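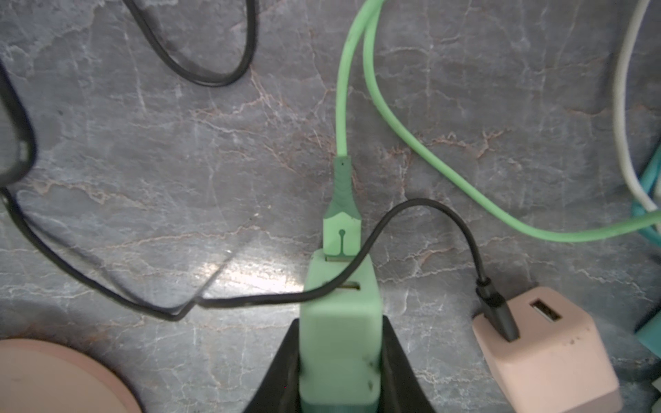
Went to the open day at Letach in Biststead this afternoon. Posting my notes as a thread before I forget them.

---

Doors opened at 2. Parking is behind the building and the sign for it is small. I drove past twice. They gave out visitor badges and asked people to stay outside the yellow tape.

---

The station I spent the most time at was the charger one. A stone countertop, a few USB chargers, a lot of cable. The arm is called Obi and the job is sorting out a charging corner the way a person would at home.

---

The green charger has two USB ports, with a green cable in one of them. The pink one has a black cable plugged in. That black cable runs right over the front of the green charger, and that kind of crossing is what the team wanted to talk about.

---

Siham Hajji ran the demo. She said rigid parts are the easy half of the work. A cord moves when you move the thing it's plugged into, and it moves differently every time.

---

I asked how many practice runs they have on cables so far. 2379, all with a person steering. They started in May.

---

Someone asked about the polished counter. Siham said glare is a regular problem for the small camera down by the gripper, and they keep shiny surfaces in the mix on purpose because kitchens have them.

---

Speed: slow. A full cleanup takes roughly 90 seconds for what I'd do in ten. They don't hide this. It's written on the card next to the station.

---

The other station was a Zornano conveyor sorting small boxes. It worked fine. I've seen a lot of those, so I didn't stay long.

---

Dolores Ferreira gave a short talk at the end on hiring. They want two technicians, no degree needed, and they'll train. Email her through the Letach site if you're interested.

---

The room seats 70 and people were standing along the back wall. If you go to the next one, get there early and bring water. The vending machine only takes coins.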